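3.2 資料の性格と転記の方針

本節では、消防団の名簿類を職員録として再構成する際に生じた問題を扱う。対象としたのは、サモシャム(Samosham)消防組の出動簿、給与台帳、および遺族から提供を受けた書簡と手帳である。出動簿は表紙を欠くものが多く、年次の比定は給与台帳との照合によった。照合の対象となった氏名は300件で、このうち70件は出動簿にのみ現れる。

図4 ソケットビット、白いトレイと作業区画 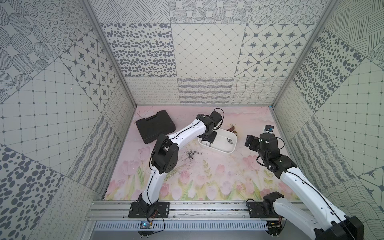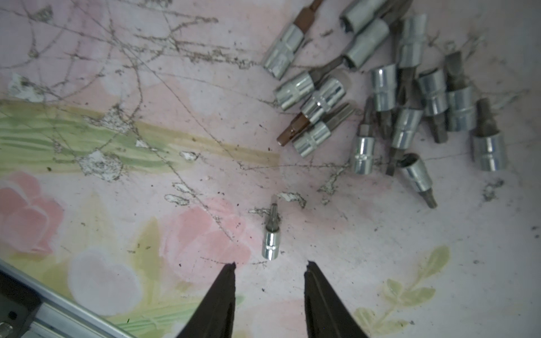
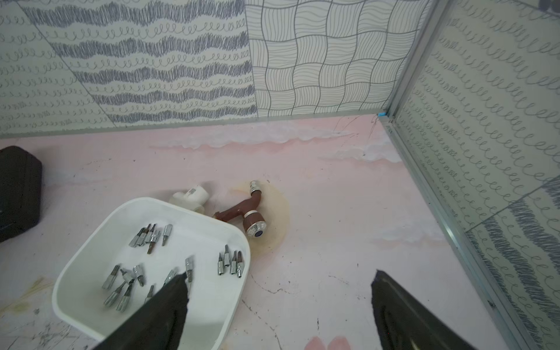
ベラミー(Gareth Bellamy)は本稿の草稿に対し、出動簿にのみ現れる者を正規の組員として数えるのは早計であり、火災の際に近隣から駆り出された手伝いが同じ欄に記された可能性を先に検討すべきだと指摘した。出動簿の欄は「出場者」とあるだけで、身分の別を示さない。給与台帳に名がないことは、無給の組員であったことも、組員ではなかったことも意味しうる。

この指摘を受け、出動簿にのみ現れる70件を再度点検した。判断の基準は二つ設けた。第一に、異なる火災で2回以上の出場が確認できること。第二に、器具の貸与を示す記載があることである。貸与の記載は出動簿の余白に小さく書かれ、兜と鉤の二種に限られる。いずれか一方を満たす者を組員とみなし、どちらも満たさない者は付表に移した。付表に移した者についても氏名と初出の頁は残してあり、今後別の資料が見つかれば本表に戻すことができる。

階級の扱いも一様ではない。給与台帳では昇進のあった月から俸給額が変わるため、階級名の記載がなくとも昇進の時期を推定できる。一方、出動簿の階級名は記帳者によって揺れがあり、「小頭」と「組頭」が同一人物について同じ月に併用された例がある。本表では各人について確認できる最高の階級を掲げ、その典拠を給与台帳、出動簿、私文書の順に優先した。私文書のみに基づく階級には記号を付した。

氏名の表記については、ドゥラニ(Durrani)姓の例を挙げておく。この姓は給与台帳では一貫して同じ綴りで記されるが、出動簿では4通りの綴りが見られる。うち二つは明らかな書き損じで、抹消線が引かれている。残る二つは別の家を指すとも読めるため、当初は別人として扱った。しかし手帳に記された出場先と出動簿の記録が一致したことから、現在は同一人物と判断している。同様の統合は他の姓についても行ったが、手帳や書簡の裏付けがないものは統合せず、別項のまま並記した。

退職の時期は、最も不確かな項目である。給与台帳からの消失は、退職のほか、長期の傷病や他地区への転属によっても起こる。ザムム(Zamum)地区への転属者は、5月の給与支払いを最後に台帳から消え、移動先の記録に改めて現れることがある。移動先の台帳が現存しない場合には、最終記載の月を「確認できる最後の在職」とし、退職の月とは書かなかった。先行の名簿では両者が区別されておらず、在職期間が実際より短く示された者が含まれると考えられる。

殉職者については、別に一覧を設けた。ただし、火災現場での死亡と、その後の療養中の死亡とを同じ基準で扱うことには異論がある。台帳に弔慰金の支払いが記されている者はすべて一覧に含め、支払いの記載がなく、家族の書簡にのみ死因が述べられている者は備考欄に記した。書簡の引用箇所は付録に示す。

なお、出動簿の一部には水濡れによる判読不能箇所がある。推読した文字は角括弧で囲み、推読もできない箇所は空欄とした。推読にあたっては前後の出動における同じ班の構成を参照したが、班の編成替えがあった時期の頁についてはこの方法を用いていない。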